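Coat pile, round two

Quick one today because I have to be out the door by 4 and I still haven't eaten lunch.

So it's November and it got cold overnight and naturally every coat we own was in the wrong place. Half in the hall closet, half in the bin under the stairs, one in the car (why). Last year I told myself I'd sort them in spring before putting them away. Did not do that. Shoved them in a bin and shut the lid and felt great about it for months.

Anyway. Dumped everything out this morning. Coffee first, then the dumping.

The rule this time: if it didn't get worn last winter, it goes. No "but it was expensive." No "but if we go to the mountains." We have not gone to the mountains. My cousin Florante Policarpio has been bugging me about the coat drive over on Macapagal, they take anything clean with a working zipper or snaps, and he says they had over 80 coats in the door last year and could of used more. So there's somewhere for it all to go, which helps me. I'm bad at letting go of stuff if it's just going to a dumpster.

The easy ones went fast. Black puffer with the ripped pocket, gone to the rag bag. Rain shell that stopped keeping out rain two years ago, same. My Drerkby parka stays, I don't care how ugly it is, that thing has gotten me through every ice storm. Mittens in a shoebox. Scarves in another shoebox. I own one green scarf and four that are basically the same gray.

Then the slow part, the light-colored stuff.
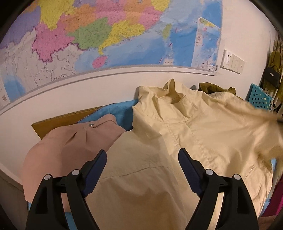
Cream jacket, pink coat, blue fleece. The maybe pile.

The cream one is the problem. I love that collar, it stands up and keeps the wind off my neck, and I look like a person who has it together. But cream! In a house where people eat spaghetti! I wore it maybe three times last winter and spent all three of them worrying about sleeves. By the rule it stays, I did wear it. By common sense it should go to someone calmer. Still deciding. It's been in and out of the bag twice.

Pink coat was my big thrift win, 33 dollars at Bostent, back when they still had the good rack by the register. It's more of a dusty pink, not bubblegum, goes with everything I own. Snaps not buttons so I can do it up with gloves on. Stays. Wasn't even close once I tried it on again. Needs a lint roller pretty bad.

The blue fleece isn't a coat, obviously. It's a blanket. It ended up in with the coats and now I can't put it back on the couch without washing it becuase who knows what was in that bin. Everything fleece gets washed on cold by itself, I learned that the year of the navy sweater. Still finding fuzz.

Things I always forget, so I'm writing them down for next year me:

Check the pockets. ALL the pockets, the inside ones too. Today's haul was six dollars, a lip balm, a grocery list that just said "onions, the other thing" and a library receipt.

Zip it up before you fold it. Same with snaps. They come out way less lumpy.

Don't fold the collar down flat on the stiff ones. Mine is already creased and now I've got to steam it. I have a little Handance steamer somewhere, probably in a bin, under something.

Keep the flat cardboard boxes. I broke down a bunch after the move and they're the best thing for hauling coats, you tape the bottom again and off you go. Trash bags rip on the snaps and they make everything look like garbage when you hand it over.

Leave one hook empty by the door. I never manage this.

Where it stands right now: two boxes taped for Florante, one rag bag, the keepers back in the hall closet on real hangers. The maybes are down to the cream jacket and a vest I forgot I had. Closet door closes all the way for the first time since we moved in. Bin under the stairs is empty and I'm scared to put anything in it.

If anyone has a good trick for getting a crushed collar to stand up again without a steamer, leave it in the comments. I tried the steamy bathroom thing once and just ended up with a damp jacket and fogy mirrors.

Ok, leaving. Boots next time, there's a whole other bin of those.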